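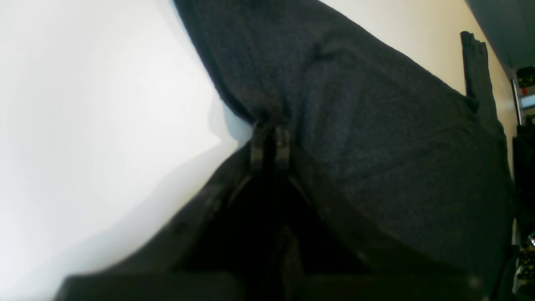 Fidelina Huamán
Costume maker and mender, Wurwood

Grey. So much grey. I've been at the charcoal pile since breakfast and there's fluff in my tea.

Quick post because I've got to be out by four and I promised I'd write up the laundry and folding before I forget what I did. Last year I didn't write any of it down and in December I had to work it all out again from scratch, with a cold.

So. The grey. It's a dark charcoal with a fine speckle all through it, and close up you'd be hard pushed to say if it's a knit or a felt. I love it. It hides chalk, it hides pins (less good), it hides the dog. What it won't hide is a crease. Grab a bit in the middle and lift and you get a tight little pucker with lines running out from it every which way, like a drawing of the sun. Put it away like that and you'll be steaming it for an hour.

Which I did. In March or whenever it was. Never again.

What I do now:

Big white surface, wiped down first. White matters for me, dark cloth on a dark table and I can't find the edge to save my life, I just pat about like someone looking for their glasses. On white the edge is a clean line and you can see at once if it's running off at a slant. Mine nearly always is.

Find a corner. A proper corner, not a bit of the middle that feels like one. Then walk your hand along the edge to the next corner and only then pick it up. I used to pinch it wherever and shake. Shaking is fine for sheets. This stuff is heavier than it looks and it just drapes itself over whatever's nearest, your wrist, the chair, the iron.

Fold long edges together first. Smooth from the fold outwards with the flat of your hand, no fingertips. Then in half again, then roll it if it's going on the shelf, or leave it flat if it's going in the drawer. I roll. Istmont Road flat had deep drawers and this one doesn't, so there we are.

Anyway the cloth. It came from Trương's, the remnant place behind the station, one long piece plus a few offcuts she threw in. I bought it for the cloaks for the spring show and then the cloaks got cut down to capes and so I've got loads over. 275 cm on the biggest piece, I measured it twice as I didn't beleive it. The next one is 38 wide and no use to anyone except as a draught stopper, so that's what it's going to be. Two of the doors here need one badly.

Washing -- I did a test square first and you should as well. Cool, short spin, dried flat on a towel. It came out a tiny bit fluffier on one side and otherwise the same. The big piece went through on its own. Do not put it in with anything pale. I put it in with one pale sock and the sock is now also charcoal-ish and I'm calling it a pair with the other one regardless.

Pilling: yes, some, where the capes rub at the shoulder. I go over it with one of those little shavers, my Flovetti one is on its second lot of blades and still going. Light touch. Press hard and you'll go through, ask me about the green cardigan. Don't ask me about the green cardigan.

Labels. This is the bit I'm worst at. Every roll gets a strip of masking tape with the length, the wash and what it's left over from. The button box says 501 on the lid in biro and I have no idea why, whether it's how many were in it or a price or a bus. That's what happens if you don't write the rest of it.

Things still to do:

-- iron the two narrow bits
-- hem the draught stoppers, find something to fill them with (rice? my sister says not rice, mice)
-- give the cape offcuts to the school if they want them
-- clear the table so we can eat at it tonight

If anyone knows how to get a crease out of this sort of cloth without a steamer, tell me. I've tried the bathroom with the shower running and it sort of worked, but I had to hang it off the door and the hanger left two bumps in it. So then I had bumps. A damp tea towel and a warm iron is next, pressing down and lifting, no dragging. Will report back.

Also the thread. I said I'd put the thread up too and I haven't, the black looks wrong on it and the mid grey looks worse. Went with a very dark navy in the end and its lovely. Photos of the hems when there are hems.

Right, coat, bus.

Last updated: 19th May

Contact | © Fidelina Huamán | Back to top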